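Yaa Quartey has lived in the same apartment building in Andberg long enough to have outlasted three landlords and one elevator. She will talk about the elevator if you let her. I had come to talk about shoes, specifically about taking them off, a subject on which she has written a column for the Ranlow weekly paper and received, by her own tally, 534 letters.

"Most of them were angry," she says, pouring tea. "People will forgive you for having opinions about taxes. Tell them to leave their boots at the door and they write in green ink."

The column began with a dinner party. A guest walked across her new rug in what she describes as "the footwear of a man who had recently been in a ditch." She said nothing, brought out the soup, and wrote 200 words before bed. The paper ran them under a headline she hated.

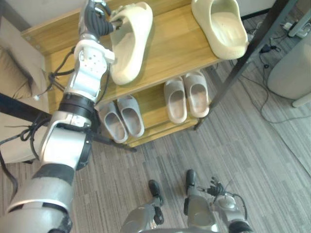 *Page last changed: March 28, 2014*

She grew up in a shoes-off house. Her mother kept slippers for company in a basket, all of them one size, and that size fit no one. "You saw grown men shuffling down the hall with their heels hanging out. My uncle was a judge. He looked ridiculous, and he never once complained, so I thought that was what manners were."

Her own rules are looser. Plumbers are excused. So is anyone over eighty, anyone carrying a piano, and her friend Dede Bawa, who joined us halfway through the first pot and kept her shoes on throughout.

"I have cold feet," Bawa told me.

"She has holes in her socks," said Quartey.

"I have both."

Bawa's position, which she has held for years and sees no reason to soften, is that a floor is for walking on. She grew up outside Pant, on a farm where the kitchen got swept twice a day and nobody's boots were discussed. She finds the whole business of asking people to undress at the ankle a little forward. "You wouldn't ask for my belt," she said.

I asked whether the two of them had ever come close to agreeing. They looked at each other for a while.

"Slides," Quartey said finally. "We agree about slides."
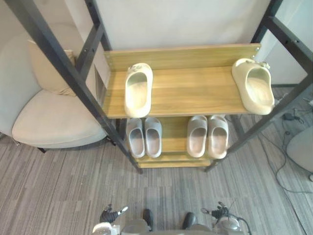
*Slides on both shelves: cream on top, gray and beige-pink below.*

The case for the slide, as they put it to me over the second pot, is that it has no back to crush and no laces to kneel over. A guest can step into one while holding a casserole. Bawa will wear them in her own house, though she calls them "outdoor shoes that gave up." Quartey tried a felt pair once, from a shop in Pluta, and went down the stairs faster than she meant to. She has been a foam woman ever since.

Of the letters, she keeps the best ones in a cookie tin. One reader sent a floor plan. Another wrote in June to say that the column had ended an engagement, and then wrote again to say thank you. A retired dentist has been mailing her the same clipping about carpet mites every few months, each time with a different sentence underlined.

Does she answer them?

"I answered 64. Then I got tired, and stamps went up."

She is working on a follow-up, on whether hosts owe their guests a place to sit down while they wrestle with their laces. She believes they do. Her building's hallway has no chair, and she has raised the matter with the current landlord, who offered to look into it in the tone of a man looking out a window.

Bawa thinks the chair is a fine idea. She would sit in it, she said, with her shoes on, and wait for dinner.

When I left, it took me some time to get my boots back on, leaning against the wall with one foot in the air. Both of them came out to watch. Quartey held my coat. Bawa asked if I wanted to borrow a belt.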